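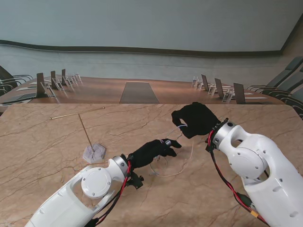 Kavitha Murthy reckons a speed limit you can switch off from the same screen you run the job on is a suggestion and should be written up as one. She left that under my March post, and I've been chewing on it ever since, usually while washing up.

She's right, I think, and it stings a little, as our own house rules at Tredport did exactly that for the better part of a year. We had 250 millimetres a second as the ceiling whenever a person was within reach of the arms, all very sensible, printed and laminated, and then the tick box to override it sat two taps away from the start button. I'd used it myself more than once (sorry, Jaime).

So we've had a go at rewriting the lot. The override now lives behind a separate login, and whoever uses it puts their name in the book with the reason. With two arms sharing one tabletop we've also added a line I should have thought of ages ago: a stop on one is a stop on both. Haf Wogan argued for that quite fiercely over lunch, and I'm glad she did.

Cables got their own paragraph too. Check the run from the wrist down before power goes on, with the arm moved slowly through its whole reach, and look for anything that snags or pulls tight. Thin wire and other fiddly bits get the same care — you hold them out with the arms stopped, you let go, you step back behind the line, and only then does anyone call "clear". It feels like a palaver the first few times. By the second week I'd stopped noticing.

What I haven't sorted out is gloved hands. Most of the guidance I can lay my hands on was written with plain two-jaw grippers in mind, and a hand with fingers has a lot more places to pinch you. Kavinda Wijesinghe wants a separate risk sheet for each finger posture, which seems like an awful lot of paper, but I haven't come up with anything better. If your workplace has a form for this that people really do fill in, I'd love to see a copy.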